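3.2 Collecting the demonstrations

All demonstrations were given by remote control. The operator sat at a separate desk with a pair of small hand-held leader arms, and the two arms at the table copied their joint positions. We had first tried guiding the arms directly by hand, as in our earlier work on the Vovton task set, but with two arms this needed two people, and their hands and sleeves kept getting between the camera and the objects. Remote control removed this problem. It also meant that the recorded joint commands were the same kind of signal the trained policy would later have to produce.

The operator could not feel contact forces. To make up for this we slowed the arms near the table surface and let the operator see both the table and a live view from the fixed camera. Most operators looked at the table for the approach and at the screen for the last part of the grasp — one preferred the screen throughout, and we did not discourage this.

Each operator had 30 minutes of free practice before any recording. Practice attempts were not kept. After that, demonstrations were recorded in blocks of 12, with a break between blocks. Recording was started and stopped with a foot pedal, so that both hands stayed on the leader arms. An attempt was thrown away if the tool was dropped off the table, if an arm reached a joint limit, or if the operator asked for it to be removed. We kept attempts in which the first grasp failed and the operator recovered, as long as the tool was in the bin at the end.

3.3 The tool-in-bin task

The task is to pick up one hand tool and put it in an open bin. Either arm may be used, and the tool may be passed from one to the other. Bin and tool positions were changed by hand before every attempt, following a printed list of rough placements. We did not measure the exact positions, as the policy is given only camera images and joint angles.

Long, thin tools were the hardest to demonstrate. A screwdriver lying flat has to be taken by the handle, and the fingers must come down on both sides of it without pushing it round. If it is held too near the end, the shaft swings down and catches on the rim of the bin. Operators dealt with this in different ways, and we gave no instruction on which to use.
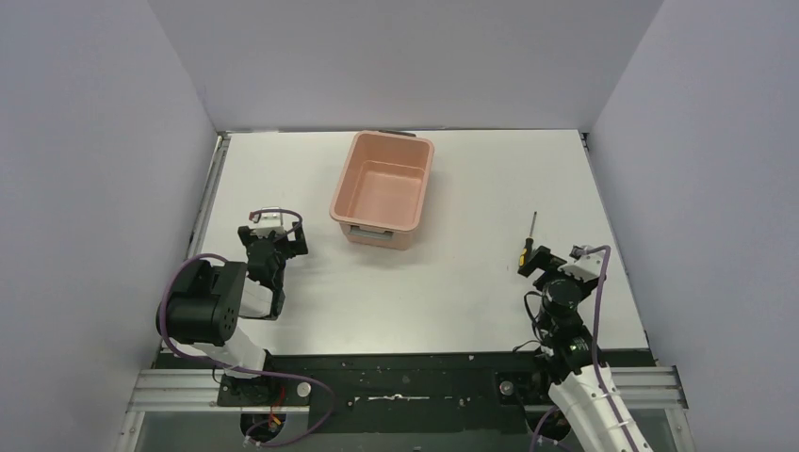
Figure 2. Workspace for the tool-in-bin task, with the pink bin near the far edge of the table and the screwdriver beside the right gripper. Neither gripper is holding an object.

Passing the tool between the arms took longer than a direct placement and failed more often. Some operators still chose it when the tool lay on one side and the bin on the other. After the first block we asked them to use a direct placement wherever the arm could reach, which made the recordings more alike in length.

In total we kept 48 demonstrations of this task. They were replayed once at normal speed and checked for dropped camera images before training. The remaining Srithong tasks were recorded in the same way, except that the practice period was not repeated for operators who had already completed this one.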